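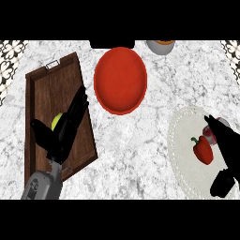 25/01/2025
By the markets desk

Condensate differentials and the Dadby line

The discount on Dadby condensate widened again over the past fortnight, and the cause is pipeline capacity. Crude benchmarks have been fairly steady over the same period. Producers on the eastern side of the Bivel basin are filling their allocation on the Dadby line before the end of each nomination cycle, and the barrels left over are moving by truck or going into tank.

The line was built to carry a heavier stream. It was converted to condensate service after the field's crude output declined, and the pump stations were re-rated at that time without being replaced. The practical constraint is vapour pressure at the second station. In the warmer months the operator has to hold back on rate to stay inside the limit. In winter the line runs closer to nameplate, and shippers had expected the seasonal gain to absorb the volumes from the new pads. It has absorbed part of them.

Zillell, the largest shipper, brought 33 wells on stream between September and the end of the year. Most are liquids-rich, with initial condensate yields above the basin average, and most are tied in to the same gathering system. Early decline on wells of this type is steep, so the present congestion should ease somewhat as first-year rates fall off. How far it eases depends on whether the company keeps its rigs working after spring break-up. Its current program has them doing so.

Storage at the Dadby terminal stands at 200 thousand barrels of working capacity, split between segregated and common tankage. The common tanks are where the pressure shows. Shippers without segregated space are subject to the blended specification, and off-spec deliveries are charged an equalization penalty by density and sulphur. Several smaller producers have told us they now treat the penalty as a fixed cost. That is a change from a year ago, when stabilizer upgrades at the plant gate were still considered worth the capital.

Trucking fills the gap at a price. The haul from the eastern pads to the rail transload is 1210 kilometres for the round trip where the driver has to use the all-season route, and load limits on the shorter road come into force at thaw. Netbacks on trucked barrels are positive at present prices, but the margin is thin enough that a modest fall in the benchmark would shut in some of the supply. Operators with gas contracts to meet cannot shut in so easily, and will go on producing liquids at a loss per barrel if necessary.

The proposed remedy is the Daneshvar loop, a parallel section that would bypass the second pump station and tie back in upstream of the terminal. The filing lists 3662 joints of pipe and one new booster. The regulator has accepted the application as complete and set a comment period. Two matters remain open: the crossing method at the river, where the applicant prefers horizontal drilling and the landholders want a geotechnical report first, and the toll treatment. Under the rolled-in toll proposed, existing shippers would pay for part of the expansion whether they use it or not. Those with light commitments object. Zillell supports the filing and has offered a ten-year take-or-pay contract for a portion of the new capacity.

Demand for diluent downstream is firm. Heavy oil blenders have been buying ahead of turnaround season and have shown some willingness to take Dadby barrels at the wider discount, provided density is within their limits. Imported diluent still sets the ceiling.

Nominations for the next cycle close on the usual schedule. The apportionment notice will be posted the following business day, and the differential table in the next issue will be updated to include it.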